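Progress report – stores and small parts reorganisation, Clindau site
To: Morent Fund, small grants
From: Jannik Rothe
Covers: February to April

Quick one as the supply order has to go out by 4:30. Sorry for the note form, proper tables come with the final report.

Where we are

Main store room cleared and reshelved. Back wall finished in March, side wall finished two weeks later. Bench supplies moved out of the old drawers and into open-fronted stacking bins, same bins on the shelves and on the benches so a bin can go from one to the other without repacking. This was the main thing we asked for money for and it is mostly done.

Labeling: 226 of the 266 stock lines now have a label and a fixed place. The other 40 are nearly all fasteners plus a few adhesives with no date on the tube. Not labeling those until we know if we are keeping them.

Bench tops: every bench gets the same starter set. One yellow bin for wipes and tissue, one pen holder, nothing else that lives there permanently. People asked for more. We said try it for a month. Two benches have crept back up to five or six containers each, will go and talk to them.

Pen holders are the square black mesh ones. We had round ones at first, they roll when they get knocked over and the pens end up on the floor. Swapped in March, the round ones went to the front office who seem happy with them.

Money

Grant was 3000. Spent to date 2000, nearly all on bins and shelving from Zondier. Remaining 1000 is set aside for the fastener cabinet and a second run of labels. No overspend expected. Delivery on the first bin order was charged twice, Zondier have agreed to credit it but it hasnt shown up yet so it is not counted in the above.

One change from the budget you approved – we moved the money for drawer dividers over to bins. Dividers didn't fit the older drawers (front to back was fine, side to side no) and cutting them down left a rough edge. I wrote to you about this in March and took your reply as a yes. Shout if that's wrong.

What is going slower

The fastener cabinet. Molefe quoted in February, then the model was dropped from their list and the replacement is deeper than the gap between the sink and the door. Have measured again. Either we turn it sideways or we move the coat hooks. Coat hooks is probaly easier.

Tissue and wipes. Small problem but it comes up every week. The yellow bins have a low sloped front so they are good to reach into, and for the same reason used tissue gets dropped back in with the clean. Then somebody has to tip the lot out. Tried a sticker on the front lip, ignored. Next try is a small lidded trash can under each bench, 12 liter, with the bench bin kept for clean only. Price still to come.

Colors. We started with yellow for consumables, blue for parts, red for returns. Yellow and blue have held up. Red has not, there are never enough returns to fill one, so the red bins get used as overflow for anything. Plan is to pull them and use one returns shelf by the door instead.

Feedback so far

Short form went round in April. Most people say finding things is quicker. A few say putting things back is slower, mainly where the bin is on a high shelf, fair point, heavy stuff is now coming down to waist height. Two people want the old drawers back. The drawers are still in the corridor, they leave when the cabinet comes in.

Restocking is better. Used to be done when something ran out, now one walk round at the start of the month with the list. First walk took all morning, second one was done before 11. Some of that is just knowing where things are.

Next

– last 40 stock lines sorted, kept or thrown
– cabinet ordered once the coat hooks are settled
– trash cans priced and tried on three benches first
– red bins out, returns shelf in
– second label run, larger type, the first ones are hard to read from standing height
– one page guide pinned inside the store room door

Anything we need from you

Only the OK on the dividers-to-bins change in writing if you can, our accounts people want it on file. And whether the final report needs the invoices attached or just the summary. The form says both in different places.

Bench as it is now:
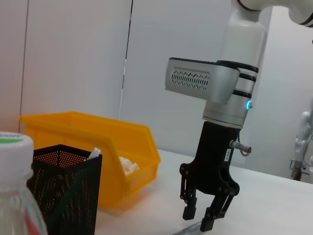

Jannik, fine on moving the divider money to bins, take this as the written OK. Summary only for the final report, but keep the invoices until the grant is closed. Could you put the Zondier credit on its own line when it comes through? And I would go straight to the lidded trash cans on all the benches if the price is reasonable, we had the same trouble with mixed tissue in our own store and a three bench trial only dragged it out.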